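Tanstead Open Day

The Tanstead Open Day is a yearly public demonstration of household robotics held at the Zomell workshop in Tanstead. It takes place in January and is organised by the firm's garment handling group under Prys Mathias. Entry is free, and visitors book in groups of 14.

Background

Zomell began the event after moving its training work out of the laboratory and into furnished rooms. The first open day drew 49 people. Attendance has since grown to roughly 500, and a second building on Hoekstra Street is now used for talks.

Garment demonstration

The main demonstration covers the folding of knitwear. An operator works a hand-held gripper with two fingers, and recordings of the movements are later used to train a robot arm. Garments are laid out on a bed, face up and buttoned, before each fold. Heavy cable knits are regarded as harder than shirts, as the thick fabric tends to spring back at the sleeves. Colour and pattern in the bedding are varied between sessions.

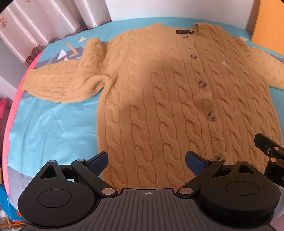 Visitor sessions

Each group spends 18 minutes in the bedroom. Visitors may try the gripper under supervision, and children need an adult with them. The most recent open day was held on 8th January, when a travelling version for schools in Zestthorpe was also announced.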